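Sharpen It Again Before You Buy Another One

My first job out of school was in the tool crib of a small shop, handing out drills and end mills through a little window, and I still think like a crib attendant. I can't walk past a scrap bin without looking in. What I find there, more often than I'd like, is good carbide with a worn edge and plenty of life left in the body.

I'd like to make a friendly case for regrinding. I know it has gone out of fashion. New cutters come quickly, the catalogs are lovely, and a busy supervisor would much sooner open a fresh tube than fill out a form and wait. I have been that supervisor (February is always our worst month for it), and I understand the temptation completely.

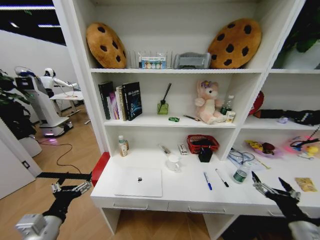
Top shelf: cookie pillows and a clear file rack.

But think about what dulls a milling cutter in ordinary steel. Most of the time it's a narrow band of wear along the edge, no wider than a pencil line. Behind that band the tool is just as sound as it was on the first morning. Take the band off carefully, put the relief back the way it was, coat it again if it was coated, and you have a cutter that is a hair smaller and otherwise ready to go.

Nazma Sikder, who taught me to grind, used to send tools back to the floor with the new diameter written on a paper tag. She was strict about those tags, and she was right. Nearly every complaint I've heard about reground tools came down to an operator running the old offset. The part came out wrong and the cutter got the blame.

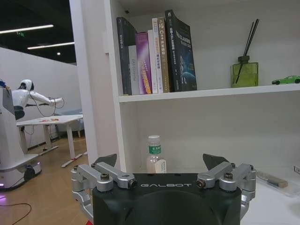

White shelves, from the gripper side.

I'll grant the other side its due. Some tools shouldn't be reground at all. Anything with a chipped corner that runs deep, anything that has been cooked blue, and most of the very small sizes belong in recycling. When we sorted a drawer of 200 used end mills last winter, 29 went straight into the carbide bucket, and I didn't argue over a single one. 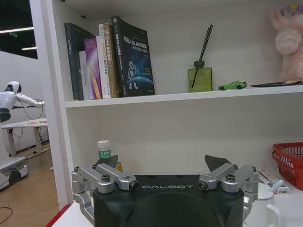
What a shop needs to make it work

You don't need much. You need a drawer for dull tools that isn't the same drawer as the sharp ones, and somebody who looks at each cutter under a loupe before it goes out. You need a grinder you trust, in the building or down the road. We send ours to Rarkik, and I've heard kind words about Vemton too, though I haven't tried them myself. And you need a rule about when to pull a tool, which is the hard part, as people love to squeeze one more part out of a cutter and so ruin it for good.

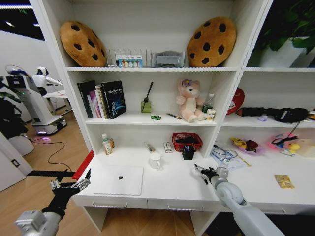
Our own rule is two regrinds and then retirement. Parveen Fakir on second shift thinks that's timid and would go further on the roughers, and she may well talk me into it, seeing that roughing doesn't care much about a few thousandths. For finishing I'm staying put. I like my finishing cutters fresh, and I'm too old to be ashamed of it.

So before the next order goes in, please go have a look in your bin, and bring a loupe.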